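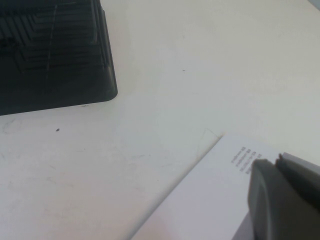 Print this page | E-mail this entry
Search the notebook: enter keyword Go
9/18/21
Posted by Estrella Cárdenas

Rack and plate again. Spent the first hour not running anything, just reading the new handling rules that came down from Curau, and I have complaints.

The document is called a "good practice standard," which already gets my back up. A standard is something you can fail. Most of what's in it can't be failed. "The work surface should be suitably clear." Suitably according to who? Our table has scuffs all over it and there are specks on it, and I could argue that one either way before lunch. If they want a bare surface they should say bare. If they'll put up with marks and crumbs, they should say how big a crumb.

I went through with a pencil and marked every "should," "suitable," "as appropriate" and "where practical." Quit at 45. Then I went back and looked for anything with a number and a unit attached. There's the speed limit near a fixed object (200 mm/s) and there's the pause before a grasp, and after that it gets thin fast. Neither number has a source. I asked Gastcombe where the 200 came from and was told it was in the last version. I have the last version. It says 200 and gives no source either.

To be fair, parts of it I'd keep:

Section 2, tool stays above the rack rim until the approach is lined up. Fine. We do that anyway, mostly.

Section 3, one dish in the rack while a new grasp is being tried. Also fine. It's slow and it's dull and it makes the failures readable. When there were four plates in there in July we argued for a week over which one got bumped first.

Section 5, the abort phrase. One word, said out loud, same word for everybody. Good. I'd have made that section 1.

Section 4 is the one I can't swallow. It wants "nominal contact" with the dish before closing. So is a touch allowed, or required, or is it what you get if you're a hair late on the stop? The Robles arm drivers don't report a touch that light, so whoever signs the sheet is signing for something seen by eye. I don't mind judging by eye. I mind a form that makes it look measured.

The rack itself is the harder problem. It's wire, it's open, and the divider loops sit right up against the plate. The rules talk about a "fixture," and a fixture in their heads is something bolted down with a known position. Our rack is resting on a table. Push on it sideways and all the positions you wrote down that morning are history. I read section 6 twice looking for what to do about a fixture that can slide, and all it says is "verify fixture location periodically." Periodically!

I put most of this on the shared page before starting, so people could shout at me early.

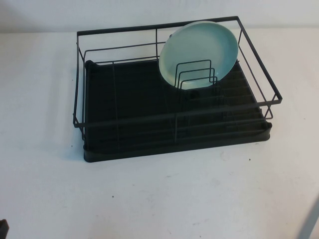 Wusunov thinks I'm reading it like a lawyer and that the vague bits are vague on purpose, so a bench like ours can fill them in without asking permission each time. Put a number on crumb size, the comment went, and you'll spend the afternoon measuring crumbs. Better to write our own one-page sheet under the standard, date it, and change it when it's wrong.

I half buy that. The trouble with local sheets is that they breed. We have one taped inside the cabinet door that contradicts the one in the binder, and both have initials on them. If we're going to write another, the old two go in the trash the same day, and I'd want that written on the new one.

So, first pass at a sheet. Not agreed by anyone yet:

— Rack position checked against tape corners before every set, and again after any contact with the wire, even a light one. The tape has to go down first, obviously. My job.
— "Contact" means the finger is seen touching the dish. If you can't tell, write "can't tell." That needs to be a legal answer on the form.
— No closing on the dish if the finger is also against a divider wire.
— Plate goes in the same slot every time until we have 38 logged tries in that slot. (38 is what fits on a log page. I won't pretend there's statistics behind it.)
— Papers can stay on the table if they're outside the sweep. Inside it, they get moved.
— Abort word as in section 5.

The third one will cost us the most. 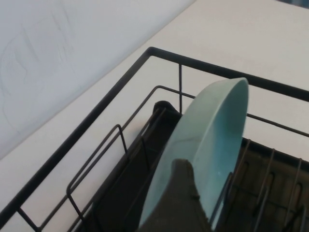
With a divider that close, there are approach angles where I can't promise the finger clears the wire, and the rule would throw those out altogether. Maybe it should. I'd sooner lose a few angles than keep arguing about whether a grasp that leaned on the rack counts as a grasp. Somebody will say it's too strict. They can show me the log where it wasn't needed.

Also not settled: who does the checking. The standard wants a "second competent person." On a full day, sure. On a short day there's one of us and a form with two signature boxes, and I know how those boxes get filled. I would take one honest signature and a blank over two in the same pen. Asked Curau whether a blank box fails the audit. No reply yet.

Numbers for the record: log stands at 424 tries since the rack came out of its box, all slots lumped together, and about 45 of those have a note I'd trust. The rest say "ok" or "good" or have a check mark. I wrote plenty of those check marks myself, so no pointing at anyone. But I don't see how a rule gets tested against that, theirs or mine.

To do:
tape corners
pull both old sheets
add "can't tell" to the form
ask Robles (again) what the smallest touch is that the driver will report
send marked-up copy back to Gastcombe, with the pencil cleaned up a bit

E-mail this entry | Print this page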